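Before You Spend Money on a Tidying Robot: Workshop and Household Tips
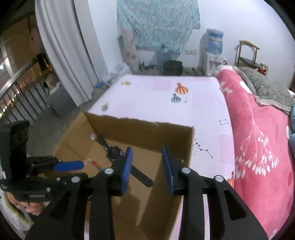 I get asked which home robot to buy more often than I get asked how to get rust off a pair of pliers, and my answer is usually to keep your wallet shut a while longer. If you're set on buying anyway, these are the habits that have saved me from the worst of it. Most of them cost nothing.

Start with the job

Write down the one chore you want done. "Help around the house" is a wish and no seller can be held to it. "Pick small things up off the table and put them in a box" is a chore. Time yourself doing it for a week. When I did this, my grand total came to 50 minutes, and a good part of that was looking for my glasses.

Use your own clutter for the test

Sales demos love blocks and empty plastic cups. Your house has watches, rings, bottle caps and keys. A watch with a long floppy strap is a fair test, and a ring is a mean one, so bring both. Noemi Alcantara, who repairs sewing machines two doors down from me, took a pocketful of snaps and bobbins to a Pekley showroom and asked for those to be sorted. The salesman wanted to go back to the cups.

Ask what the fingers cost

People look at the arm and forget the ends of it. Pads wear, and a worn pad drops things. Pleltgate quoted me $44 for a pair of replacement pads, and the salesperson couldn't say how long a pair lasts. Get that number in writing or assume it's a bad one. Ask too whether the pads come off with a tool you already own.

Hand-held grippers

You squeeze these yourself. They get sold as reachers, and also as a way to record a task so a robot can learn it later. I have nothing against them. But if a seller tells you an afternoon of recording will teach the machine your whole kitchen, ask to see it done in a kitchen they haven't been in before. I've asked Illulico twice. They sent me a brochure.

Try it for an evening before you pay for recording time, too. Holding a gripper out over a table gets old fast, and your wrist will tell you when to quit.

Measure the table

Take down the depth of the table, the height, and how far it sits from the nearest outlet. Then move the chair back where it normally lives and measure again. A patterned tablecloth is pretty, but ask if it bothers the camera. Ask about glass doors at night as well. I've had two different answers from the same company on that one.

For the box itself, cut the flaps off a shipping carton. Maldonado sells a "sorting bin" for $83 that does the same job - I checked.

A budget line people leave out

Set aside money for the second year. My own list had pads, a battery and one service visit on it and came to $262, before any subscription. If that figure makes you wince, the purchase price should too.

Rent first if you can. Some places will lend a unit for a month, and April is a good time to ask because showrooms are clearing out old models. Keep the packing, and read the part about return shipping before you sign.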